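Cuaderno de taller, diciembre
Tinte con cáscara de cebolla y gualda, segunda tanda

Empiezo a las 8:40. El agua del grifo sigue saliendo dura, así que lleno los dos barreños con la del depósito de lluvia. Queda poca, da para esta tanda y quizá para media más. Hay que apuntar en la pizarra de la entrada que no se use para fregar.

Material: lana Kneath de dos cabos, sin blanquear, en madejas de 80 g. La del lote anterior traía bastante grasa y el color entró mal por el centro de las madejas. Esta vez las lavo antes con jabón neutro Tinar y las dejo en remojo toda la mañana. Dos aclarados. El segundo todavía sacaba algo turbio, hago un tercero.

Peso total en seco: 559 g. Lo anoto aquí porque en la hoja suelta de la última vez el peso se borró y luego no hubo forma de calcular el mordiente.

Mordiente: alumbre al 17 % sobre el peso de la fibra, que sale a 95 g. Lo disuelvo aparte en agua caliente y lo añado a la olla grande con la lana fuera. Luego meto las madejas, subo despacio y mantengo por debajo del hervor una hora. El termómetro de la olla grande marca de menos, comparado con el de cocina. Me fío del de cocina.

Cebolla: las cáscaras llevaban en la bolsa de papel desde octubre, bien secas. Las cuezo una hora y cuelo con la tela vieja de sábana. El baño sale de un marrón rojizo muy cargado. Gualda: la de Pikovden viene picada más fina que la que usábamos y pasa por el colador, hay que colar dos veces. Queda polvo en el fondo de todas formas. La próxima vez la ato en una media.

Muestras antes de meter las madejas enteras, tiras cortas de la misma lana:

C1, cebolla, 10 minutos: amarillo dorado, parejo.
C2, cebolla, 30 minutos: naranja tostado. Es el que buscábamos para la cenefa.
C3, cebolla, una hora: más marrón que naranja, se apaga.
G1, gualda, 10 minutos: amarillo limón pálido.
G2, gualda, 30 minutos: amarillo limpio y fuerte.
G3, G2 con una pizca de hierro: oliva, un poco sucio. Me pasé con el hierro.

Entre los verdes falta uno claro y vivo, tirando a lima. Con hierro no se llega, oscurece todo. Habría que hacerlo con gualda y un baño muy flojo de índigo encima. Queda índigo Matden en el bote pequeño, sin abrir.

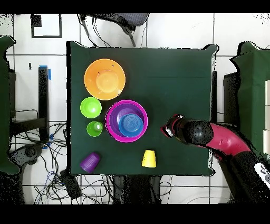

¿Conviene teñir primero con gualda y después pasar por el índigo, o al revés?
Primero el índigo, en baño flojo, y después el mordiente y la gualda. La cuba es alcalina y puede llevarse parte del amarillo si ya está puesto, y además con el azul debajo se va corrigiendo el verde a ojo mientras la madeja está en la gualda. Corrijo con esto lo que puse arriba.

Consecuencia práctica: las madejas que ya tienen alumbre no las uso para el verde. Aparto dos sin mordentar y las dejo lavadas en el estante, con etiqueta de cartón atada.

12:50. Meto las madejas de la cenefa en la cebolla. La olla va justa, las muevo con el palo cada poco para que no queden aplastadas contra el fondo. A los 30 minutos apago y las dejo enfriar dentro. En la tanda anterior las saqué en caliente, las pasé a agua fría y una se afieltró por un lado.

16:15. Fuera del baño. Escurro sin retorcer y cuelgo a la sombra, en la cuerda de atrás. En mojado están más oscuras que C2, como siempre. Una tiene una zona más clara donde el nudo estaba demasiado apretado. Rehacer los nudos en forma de ocho y flojos antes de la siguiente.

El baño de cebolla todavía tiene color. Lo guardo en la garrafa para un segundo uso, tapado y con el nombre puesto. El de gualda lo tiro, olía raro.

Prueba de luz: tiras C2, G2 y G3 pinzadas en un cartón, media tira tapada, en la ventana que da al patio. Mirar en enero.

Pendiente:
Comprar alumbre, queda un fondo de bote.
Preparar la cuba de índigo y probar con una tira antes de nada.
Repetir G3 con la mitad de hierro.
Cambiar la goma de la garrafa, gotea por el tapón.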